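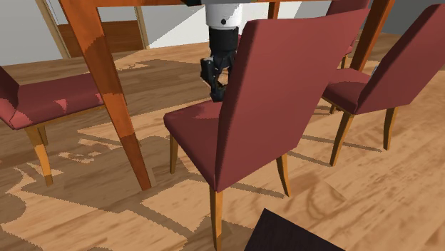 Home | Course Notes | Handouts | Supply List | Contact

Running a Small Craft Shop – Notes for Session 3: Planning the Holiday Season

Okay, welcome back everybody! I loved reading your shop plans from last time, and I only had to squint at one or two of them. Grab a calendar, because we're going to count backward from December.

When I started selling at the Falmont market I made my ornaments in November. All of them. In November! I sold out of the red ones by lunch and had a whole tub of green ones nobody wanted – so please learn from me and start in May. I know it feels silly to be gluing glitter on pinecones with the windows open.

Stock first. Pick your best sellers from last year (if this is your first year, pick what your friends keep asking you for) and make those before you try anything new. My own goal is 22 gift sets finished by the end of August, boxed and labeled.

Then the newsletter. The Endov shop we looked at last time has 2,000 people on its list and sends one note a week in the fall. You don't need 2,000! Start with the people who already bought from you, tell them what's coming, and put the order deadline near the top where they'll see it.

Pricing we did in Session 2, so look back at that sheet. Add your ribbon and your boxes. I always forget the boxes.

For next time:
Bring your month-by-month plan, even if it's messy.
Write a short fall newsletter – one page, tops.
Read the Bautista handout on shipping breakables.

If you're sharing a table at the Buvden fair, talk to me after class about the sign-up sheet

Sign up for our newsletter and get new handouts in your inbox.
This site uses cookies. Accept | Learn more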